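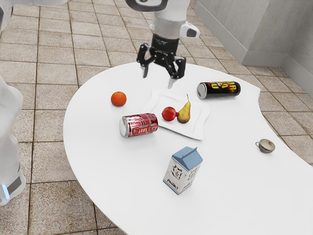
Hiltside tabletop set – README

Hi, and thanks for downloading! I put this set together at Jakidden because I wanted a fair way to compare two grippers and two camera positions without moving anything on the table. It's all simulated, so there's no real hardware hiding anywhere in these files.

What's in the download

There are 267 episodes, split across four combos: the stock two-finger gripper or the Gostus one, each with either the overhead view or the close view. The arm, the controller and the table stay the same all the way through. Each episode folder has the joint log, the gripper opening, the video and a tiny text file with the task sentence ("put the can on the plate", that kind of thing). I also saved 1,452 single frames if you only want stills.

The objects are kitchen stuff – fruit, cans, a milk carton, a teacup, a plate. I picked them because they're annoying in different ways. A can on its side wants to roll when one finger touches first, and a teacup only gives you a few decent places to grab.

About the two views

The overhead view shows the table and the gripper together, so it's the one I'd start with. You get the whole layout and can tell where the arm is headed. What you lose is the fine stuff, like which way a can is turned. 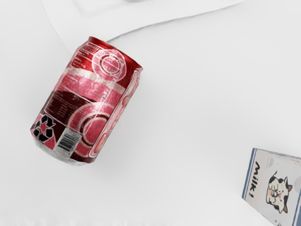

The close view gives you loads of surface detail (labels, barcodes, the cow on the milk carton), but things get cropped all the time and a white plate on a white table is really hard to pick out. My edge detector hated it! Small print on the labels is mush at this resolution too, so please don't train a text reader on these.

Grippers, so far

The stock gripper is fine on the fruit and fussy on the cans. I ran 66 can grasps with each gripper, and the Gostus one felt steadier when it came in at an angle, but I had to slow the controller down to get there. I wouldn't call that a fair win yet. Some episodes take up to 67 seconds, mostly because of my slow approach setting.

Known problems

Contact is a bit too sticky in the older episodes. Amnuay Srithong spotted it and sent me a fix, which is in everything under the folder called colombo. If you're comparing grippers, use only that folder. The timestamps on the close view also run one step behind the joint log. I'll sort that out in March, and until then just shift them by one.

If you find a broken episode, send me the folder name and the task sentence and I'll rerun it.

Last updated 7 Jan 2025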